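Gripper Rules in Practice: Stedville Gallery
May 2025

The Gasbridge handling rules run to 9 pages and I have complained about most of them. They came out in February, with a cover letter promising "consistent, high quality sessions" at every site. I have my doubts. A rule that reads well in an office can fall apart on a kitchen table, so this gallery goes through the ones that come up most when you work with a hand-held gripper.

Rule 2, pads before power. Wipe both inner pads before each session. Fine. The rules never say what with, and Fadano and Shboul crews each swear by something different.

Rule 4, leave the table as found. I like this one more than I expected to. The old habit was to clear everything off and work on a bare top, and then people wondered why the results meant so little in a real home.

Rule 5, square approach. Both jaws should meet the object at the same height. Easy on a box. On anything round, you are trusting the operator's eye, and the rules pretend otherwise.
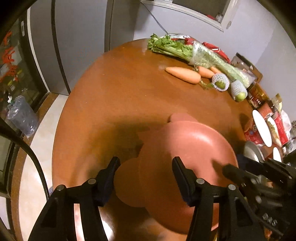

Rule 7 is the one I would rewrite. It says to grip "firmly but gently," and I have yet to meet two people who squeeze the same way after reading that. Clay chips. Give us a number or drop the line. Ravindra Shakya sent in a draft with a 7 second hold and a stop if anything creaks, and it beats what we have.

Cable care. Keep it off the floor and away from your feet. No argument from me.

Logging. Stedville filed 804 sheets last winter, and 400 of them had the "any problems" box left blank. Head office reads a blank as good news. I read it as a box people skip.

Comments on Rule 7 are still open. Send them to the site desk, with the rule number at the top.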